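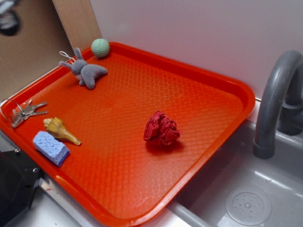

Tray pick project, data collection check-in

Minutes, June. Rollcombe room, started 2:10 pm. Notes typed during the call, fix what's wrong.

1. Where we are

Target still 4,000 episodes for the Van Dusen delivery. 730 recorded so far on the tray setup. Of those 439 passed review, the rest either rejected or waiting. Too slow, all agreed. Review is the holdup, recording is keeping pace.

2. Object set

Current set stays: plush, ball, keys, shell, sponge, red crumpled wad. Request to swap the wad for something easier, turned down. Red on a red tray is hard for the model and that's why we want it in there. Same wad can be squashed again between episodes, shape doesn't need to match.

Keys are the worst item by far. Thin, flat, and the policy goes for the ring on one try and a blade on the next. Long talk on wether operators should all grab keys the same way. Two views:
- one grasp only, cleaner data, trains faster
- let people do what's natural, more variety, slower

No decision. Try 289 episodes with ring-only grasps, compare with what we have, come back next meeting.

3. Wrist view

Looked at wrist frames next to the fixed camera ones. Keys read well from the wrist at this height, blades clear against the tray. Fingers open and both pads in view. Shine off the tray texture is mild here, worse in some of the fixed shots.
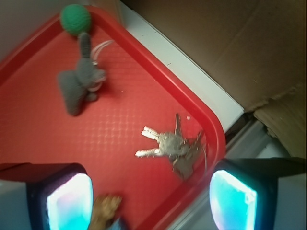

The labeling side asked if wrist frames could be used alone for the key grasps, with the fixed view dropped to save storage. Answer for now is no, the fixed view is how reviewers tell whether an item was nudged on the way in. Can reopen once storage numbers are in from Dumirden.

4. Resets

Biggest complaint from reviewers: layouts too alike. Items end up in the same corners episode after episode, sponge under the shell, keys on the left edge. Model will learn the spot and not the object.

Proposal: move at least three items every reset, and turn the plush. Lying down, sitting up, whatever, just not the same way twice in a row. Tray stays at the same angle to the sink, don't touch the tray. Agreed, starts tomorrow morning. 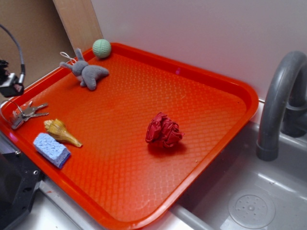

A reviewer on the call said moving three is not enough, and that random positions printed on a card would take the choice away from the operator, who will always drift back to habit. Some pushback, cards slow down the reset. Will test cards on the morning shift only.

5. Naming

Episode notes use "ball", "green ball", "ball 2" for differnt things. Etivgate export tool treats them as seperate labels. One list, posted at the station, use it. Old notes get fixed in bulk.

Actions
- ring-only key batch, 289 episodes: recording team
- position cards, first set: review team
- label list up at station by end of day
- ask Dumirden for storage per episode, both views

Not covered: lighting, second station. Moved to next time.

Ended 2:55 pm.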